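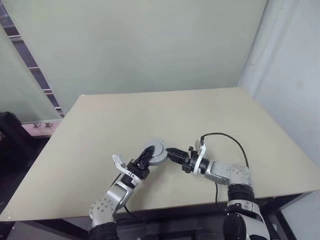

Marlene Turcotte asked if the gripper comparison should go on with both arms at the same closing force, or if the right one should be turned down first. Her view was that the two sides can't be compared fairly while one is doing all the holding.

Home | Minutes | Trials | Parts list | Contact
Last updated 2020-08-08
Posted by Sushil Bajpai

Gripper trial, Sukcombe bench

1. Closing force. Agreed to set both sides to 2000 on the controller scale and leave them there until the motor parts are done. The June runs used 2910 on the right and 2837 on the left, so they won't be put in the same table.

2. Fingers. Clokport fingers stay on for now. Sushil has asked Rusby for a softer pad but has no delivery date. Marlene wants the stator gripped by the hub only – no contact with the windings, even at low force. 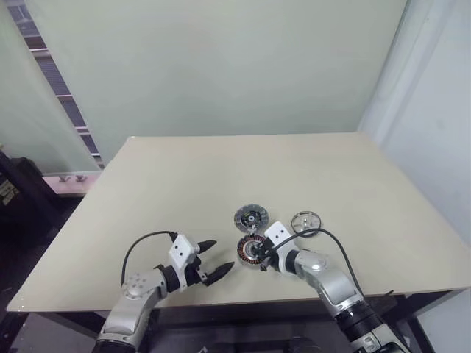

The order of parts was left as it is: stator, rotor, end cover. Sushil will write down the approach angle for each one, as the current notes only give it for the rotor.

3. Cameras. The wrist views and the head view drift apart on long runs. MacPherson sent a new controller build that may fix this. To be loaded on one arm first, then the other if there are no faults.

4. Cables. Marlene asked for more slack to be checked at full wrist turn before the next run. Agreed.

Actions
Sushil – force settings, angle notes, chase Rusby
Marlene – cable check, load the MacPherson build

Item 2 to be reopened when the pads arrive.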